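**Is the service plan worth it on a secondhand arm?**

posted by werndale_shop

We want one arm with a two-finger gripper for kitchen-type handling: glass containers, lids, mugs. Budget is tight. A reseller, Stesetmont, has a used one and wants 900 a year on top for a "care plan." The sales guy says we'd be crazy to skip it. I notice he'd also be the one getting paid. Has anybody gotten their money's worth out of one of these?

---

**Kumarasinghe**

Get the plan in writing before you decide anything. I asked for the full terms on ours and learned that gripper fingers, pads and cables were all "consumables" and not covered. Those are the parts we go through. What was covered was the joints, and we haven't had trouble with a joint in 5 years.

Also ask who pays shipping. An arm in a crate is not cheap to send anywhere, and ours would have been gone for some 60 days. If you can't be down that long, the plan doesn't help you much whatever it costs.

I'd put the money aside and buy 2 spare sets of fingers. And budget for a decent way to hold the cable up. Ours came with the cable just hanging over the arm and the reseller called that "standard."

Don't take their demo as proof either. They'll pick up a foam block all afternoon. Bring your own glass container with the lid on crooked and watch what happens.

---

**prellirer_fan**

we skipped it, no regrets. get the Prellirer mount tho

---

**tablesaw_tam**

Depends what you're doing with it. If it's moving light stuff a few hours a day I wouldn't bother. Check the hours on the controller before April if you can, ours went up in price in spring for no reason anyone could give me. My setup is below. 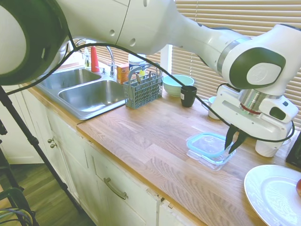

*Gripper at the lidded glass container, kitchen counter*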